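Fundik opens board game lending service for guest houses in Bovulport

Bovulport, February 4, 2020 - Fundik, the games library from Cerkville, announces today the opening of its lending service in Bovulport. From this month, guest houses and small hotels in the town can borrow board games for their rooms and change them for other titles when they wish.

The service starts with 400 games and 10 guest houses, among them the Teixeira, which is the oldest family house in the harbour district. Each partner receives a first set of games chosen together with our staff, and may keep every game for up to six weeks. Lost pieces are replaced by Fundik without extra cost.

"Many guests come to Bovulport in the rainy months, and in the evening they look for something to do together," says Sebastião Xavier, founder of Fundik. "A hotel cannot buy a new game each time a family asks for one. With us it can borrow, and this is much easier for a small business."

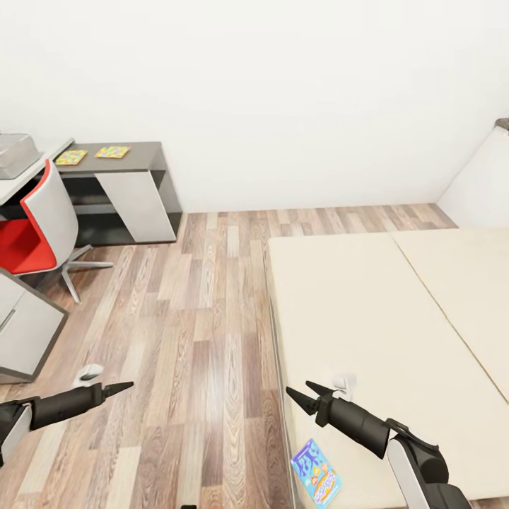

A guest room with a bed and a desk

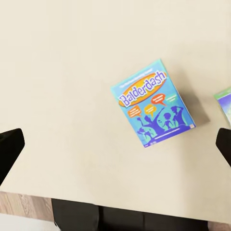
Balderdash

The idea was tried first in Cerkville, where 74 guests answered our questions last July. Most of them wished for games with short rules, and parents asked especially for titles which children can play with grandparents. Word games were also in demand - more than we had expected - and for this reason the Bovulport collection has a larger part of them.

Partners pay one yearly fee, which depends on the number of rooms. Delivery and collection are included inside the town. Houses outside Bovulport can also take part, but they are asked to collect the games themselves from our new office at the old fish market.

Fundik checks every box when it comes back and prints a short list of contents for the inside of the lid. Rules are kept in English and Portuguese, and other languages can be ordered in advance.

Guest houses that wish to join can register at the Bovulport office or write to the Fundik press and partner desk in Cerkville.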